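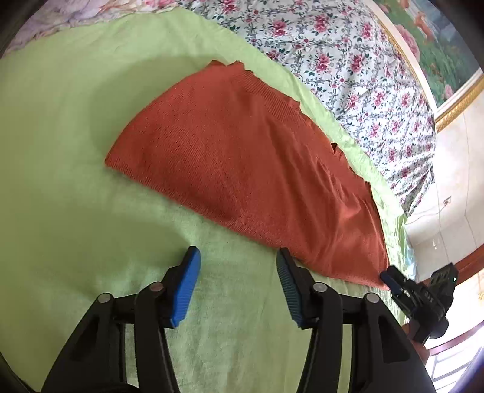
Section 4: Folding and Storing Your Knits

Welcome to the part of the guide we most enjoyed putting together! If you have worked through Sections 1 to 3, your Trestdale drawer unit is standing, leveled, and ready to be filled. Sweaters go in first. They take up the most room, they suffer most on hangers, and a drawer of well-folded knits is a real pleasure to open on a cold morning in November.

The method below suits any pullover or cardigan in a medium or heavy knit. Thin tops and T-shirts are covered in Section 5.

4.1 What you need

A bed, or a table at least as wide as the sweater with both sleeves out
A clean sheet or cotton cloth to work on
The Mivis drawer dividers (bag 2 in the carton)
The Kollstead cedar blocks, if you ordered them
A fabric comb or a soft clothes brush

Note: A bed with the sheet pulled smooth is our favorite place to fold. The sheet grips the knit just enough to keep it from sliding, and you can spread things out as far as you like. A bare polished table works too, but put a cloth down first or the sleeves will wander.

4.2 Before you fold

1. Check that the sweater is completely dry. Feel the cuffs, the hem, and the collar, where the knit is thickest and holds water longest.

2. Empty any pockets and close buttons or zippers.

3. Brush lightly in one direction to lift lint and crumbs. Pills can come off now with the comb. Use short strokes and keep the fabric flat with your other hand.

4. Turn the sweater right side out and give it one gentle shake, holding it by both shoulders.

CAUTION: Never put a damp knit in a closed drawer. Moisture can mark the drawer liner and leave a musty smell that takes several washes to shift.

CAUTION: Do not pull on loose threads. Work them through to the inside with a blunt needle or a crochet hook.

4.3 Laying it out

This step makes the biggest difference, so take your time over it. A sweater dropped on the bed at an angle with its sides bunched up will fold into a lump, however careful you are afterward. A minute of smoothing fixes nearly everything.

1. Lay the sweater on the cloth, front side up, and find the collar. Everything else gets lined up from there. 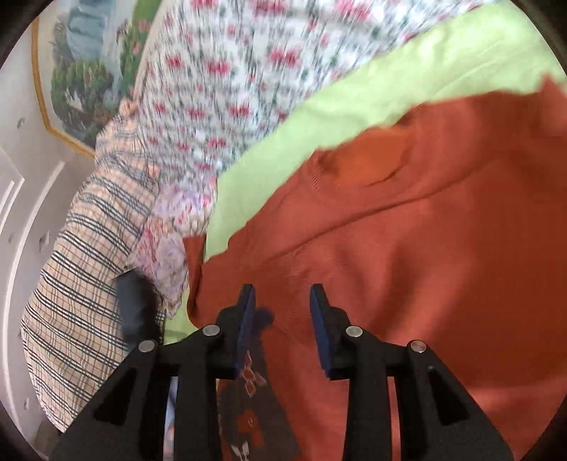

2. Pull the shoulders gently outward until the collar sits centered and the back of the neck lies flat behind it.

3. Look for long creases running across the chest. Slide a flat hand under the front layer, lift slightly, and let the knit settle. Pressing down on top of a crease only sets it.

4. Open out any flap where a side or a sleeve has doubled over on itself. Follow the edge with your fingers from the shoulder all the way to the cuff.

5. Straighten the bottom hem so the front and back edges meet.

6. Turn the whole sweater face down. Hold it at both shoulders and roll it over in one movement, then smooth it again from the middle out.

Tip: Ribbing loves to curl. Stroke it along the ridges and it will behave much better!

4.4 The basic fold

1. Fold the right side in toward the center of the back, with its sleeve.

2. Bend the sleeve down at the shoulder so it runs parallel to the side.

3. Repeat on the left. You now have a long rectangle with the collar at one end.

4. Fold the hem up to just below the collar.

5. Fold in half once more for a standard drawer. For the deep bottom drawer, skip this one and lay the sweater in as it is.

6. Turn the bundle over and tidy the collar with your fingertips.

The finished bundle should be no more than 290 mm wide to fit between two dividers. If yours comes out wider, open it back up to step 1 and bring the sides in farther. Chunky cable knits may need a whole section to themselves, and they deserve it.

Turtlenecks: Fold the collar down over the back before step 1. Cardigans: Button up first, then treat exactly like a pullover. Hooded knits: Lay the hood flat over the back and fold it in with the hem.

4.5 Filling the drawer

1. Fit the Mivis dividers into the slots with the rounded edge up. They click when they are home.

2. Stand medium knits on their folded edge, side by side, so every color shows when the drawer opens. We love this part.

3. Stack heavy knits flat, two or three high, with the heaviest at the bottom.

4. Place one cedar block at the back of each drawer, resting against the panel and not on the wool.

5. Close the drawer slowly. If anything catches, take out a sweater. Do not push.

CAUTION: Keep sleeves and cuffs clear of the runners. A loop of yarn caught in a runner will snag a long way before you notice.

4.6 Looking after the folds

Refold anything you have not worn for a couple of months, and shift the fold lines slightly each time. Sand the cedar blocks lightly when the scent fades.

Extra dividers are part no. 522. Replacement cedar blocks are part no. 2185. The Amano under-bed box takes the same dividers; see Section 7 for fitting.

Guide text revised July 23, 2026.

Continue to Section 5: T-shirts, Thin Tops, and Anything Slippery.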